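Home | Modules | Readings | Handouts | Staff Contacts

Work and Technology, Unit 6
Handout: What changes on the floor when the kitchen gets arms
Thu 2 April

Background

Our case this week is Horndale, a contract kitchen that packs chilled meals for schools and clinics. It has 111 people on the payroll. Last October it signed up for a two-armed prep station from Staker, to be fitted at the Wodgate site. The station is meant to pick items, move them between surfaces and set them out for the cooks. Cutting and seasoning stay with people for now.

Before the new station was fitted, prep was split into 14 named jobs. Afterward there were fewer names and the work inside each one was wider. "Vegetable hand" became "station lead," a job that includes loading the table, watching the arms and clearing stops. Pay went up one grade for those who moved. Those who did not move kept their old grade but lost some early shifts, and that is where most of the complaints came from.

How the tasks are written

Sandhu, the training contractor, writes each task in simulation first. Station leads sit in on these sessions and comment on the layout before anything is tried on site. A typical layout uses a few groceries on different supports, with one arm assigned to each side of the table.
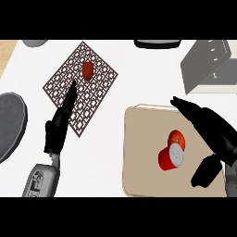 Who decides when an arm should stop?

The station lead does. Horndale's written rule lets any lead stop the station without asking a supervisor, and a stop is logged against the station and never against the person who called it.

This rule took a while to settle. In the first draft, stops counted toward the shift's lost time, and leads were slow to use the button. The log shows 465 stops in the first quarter after the wording changed. Management read that as a poor figure at first. The leads read it as the first accurate one they had seen.

Points for discussion

Leads report less lifting and more standing still. Several asked for stools, and got 2 per station.

Talk between workers dropped. The old prep line faced inward; leads now face the arms – and have their backs to each other.

New hires learn the station before they learn the food. Older staff worry about who will be able to judge a soft pepper by hand in a few years.

Reading for next week: the Horndale shift agreement, sections on grading and stops. Bring one clause you would rewrite.

Shared 14 times | 3 comments

Comments

prepshift_b: The part about facing away from each other is true at our place too. We asked for the tables to be turned and it took months.

marlow22: Is the shift agreement in the readings folder? I only see the grading section.

unit6_desk: Both sections are up now, same folder.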